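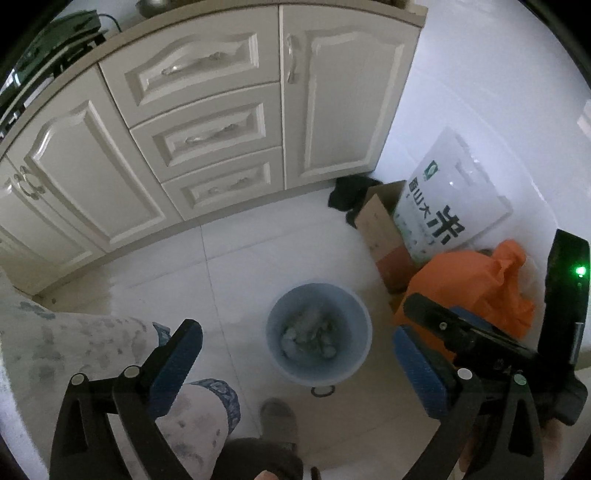
Cream cabinets, tan counter — do I paint or leave them??
Home > Kitchens > Cabinets and Counters

tilehopper
ok so we got the keys in July and I'm still going back and forth on this. Kitchen is all cream raised panel doors with the arched tops, tan-brown counter, pale tile floor w/ grey grout. Handles are the curvy metal ones, kind of fancy. Everything works. Doors close, drawers run ok. I just feel like I'm cooking in someone else's house.

Budget is small. Options so far:
paint the doors
new handles only
leave it and spend on the counter

Also stuff on the floor, yes. Rice is still living in a cardboard box by the wall, I cook a lot of it and there's no pantry. Bucket has no home either. So storage ideas welcome too.

Go.

mudroom_mel
Handles. Start there, see how you feel. It's an afternoon and you can undo it.

Measure the hole spacing before you order anything!! I didn't and had 15 handles that were off by a hair. Sent them back to Festton and ate the shipping.

oldgrout
Leave the doors alone. Cream is fine. Those arched panels are a pain to paint, brush leaves a line in every groove and you will see it every time you make coffee.

tilehopper
measured. of course it's a weird spacing. one of the drawer pulls is like a hair different from the others??

mudroom_mel
Someone redrilled it at some point prob. Fill and redrill or get a backplate to cover it.

quartercup
Disagree with oldgrout, sorry. Painted the same kind of doors 2 yrs ago and still happy. You have to take them off and lay them flat, thats all. Degrease, scuff, prime, 2 coats, small foam roller for the flats and a soft angled brush for the molding. Do NOT do it hanging.

I used the Mivora cabinet primer. Stinks. Sticks tho.

oldgrout
And what do they look like by the handle side. Mine chipped in a year, right where your nails hit. Next to the stove was worse.

quartercup
one chip on the trash door. touched it up. I kept the leftover in a jar

oldgrout
Ok so one chip so far. Also we don't know what the OP's doors are made of. If it's a wrap and it's peeling anywhere, paint goes on top of a problem.

tilehopper
I don't know either lol. How do I tell

oldgrout
Take one off, look at the back and edges. If there's a seam near the edge and you can get a fingernail under, it's a wrap. Check the hinge holes too, you'll see what's inside.

pantryless
can I talk about the rice instead. Get it out of the cardboard. Box on the floor of a kitchen is how I got pantry moths, and then I was throwing out flour, oats, all of it. Bin with a gasket lid. I have a Rirnness one on casters, slides in under a shelf. If you buy the 50 lb sacks get the bigger one, the small one won't take a full sack and then you have a sad half bag anyway.

tilehopper
mine aren't that big but good call. does it fit inside a base cabinet? The tall-ish door right of the drawers is mostly baking pans, could move those

pantryless
Measure with the door OPEN. the hinge eats some of the width. I couldn't get mine past it, hence casters

snackdrawer
don't use a base cabinet near the dishwasher or the oven for rice. gets warm

quartercup
Bucket goes under the sink. Everybody's bucket goes under the sink.

tilehopper
under the sink is full of the last people's paint cans, haven't dealt with it

quartercup
Check those cans!! one might be your cabinet color. Then you can touch up and put off the whole decision

oldgrout
^ first thing you've said I agree with

mudroom_mel
What about the counter tho. That tan with cream is what's making it feel dated imo. White doors with that counter would look worse, the tan goes sort of orange. Did that at my sister's.

tilehopper
hmm. had not thought about that. So if I paint it'd have to be what, a green?

mudroom_mel
Muddy green or a warm grey. Tape up a big sample next to the counter and look at it at night w/ the lights on. Jakubowski does peel and stick ones if your store carries them.

oldgrout
Or leave it cream.

tilehopper
ok update. pulled a door, no seam that I can find, paint cans under the sink are all ceiling white and one is solid. Ordered two sample handles and a rice bin. Paint decision on hold till the handles show up — will post when they're on.

snackdrawer
which size bin did you get

tilehopper
the small one. I know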